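Carholm Community Radio: Presenting and Production FAQ

These are the questions we get most often from people who want to present, produce or help behind the desk at Carholm. If yours isn't covered, send it through the contact form and a member of the programming team will reply.

Do I need experience to apply?

No. Most of our presenters had never used a mixing desk before they joined. We ask that you are 16 or older and can commit to one season of shows. If you have worked at another station, put it on the form so we can place you in the right training group.

What does the training cover?

Desk operation, microphone technique, playout software, basic media law and how to write a link. It takes 15 hours in total, spread over evenings. You will sit in on two live shows before you run one yourself.
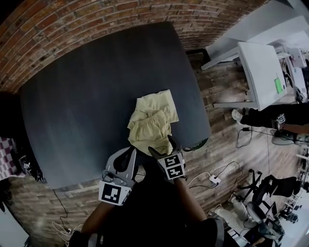 Carholm, 23rd June

The answers from this point on were updated for the summer intake. The main changes are to demo length and to the rules for overnight slots.

How long should my demo be?

Five minutes or less. Cut the songs down to the first and last few seconds so we mostly hear you talking. A phone recording is fine as long as the speech is clear. Please don't add effects to your voice.

Can I choose my own music?

In specialist shows, yes. In daytime shows, about half the songs come from the station playlist and the rest are yours. All songs must be logged by title, artist and label before the end of the show. We are required to report them, and missing logs are the most common reason a show gets put on hold.

Which slots are open?

Weekday early mornings, late evenings and overnight. Breakfast and drive time go to presenters who have finished at least one full season. Overnight shows may now be prerecorded, but the file has to be in the system by 6 p.m. the evening before.

How long is a show?

Either one or two hours. A one-hour show carries 54 minutes of your own material, with the rest taken up by news, weather and station announcements. Hit the top of the hour on time — the news feed will cut across you if you don't.

Is this a paid position?

Presenters are not paid. The station covers parking on show days and the cost of training. We have a small number of paid production jobs, and these are posted on the Jobs page when they come up.
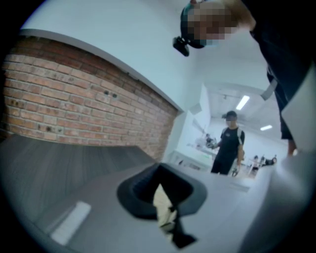

Production applicants should know that paid jobs are open to everyone, including people who have never been on air here. You don't get extra points for having a show, and turning one down won't count against you.

What is the difference between Niline and Pugh?

Niline is the scheduling system, where you book studio time and swap slots. Pugh is our second studio, used for interviews and prerecords. You need a separate door code for Pugh, which you get after your desk check.

Can I bring guests?

Yes, up to three in the main studio and two in Pugh. Add their names to your booking in Niline. Guests under 16 must have a parent or guardian in the building.

Can I put my show out as a podcast?

Speech content, yes. Music can't be included, even as a short clip, unless you have written permission from the artist and the label. Send us the edited file and we will host it on the Kaltach page with the others.

What happens if I miss a show?

Let the duty producer know as early as you can and we will run a backup. Missing two shows without notice means the slot goes back into the pool.

When will I hear back?

Within three weeks of the closing date. We reply to all applicants, including those we can't place this time.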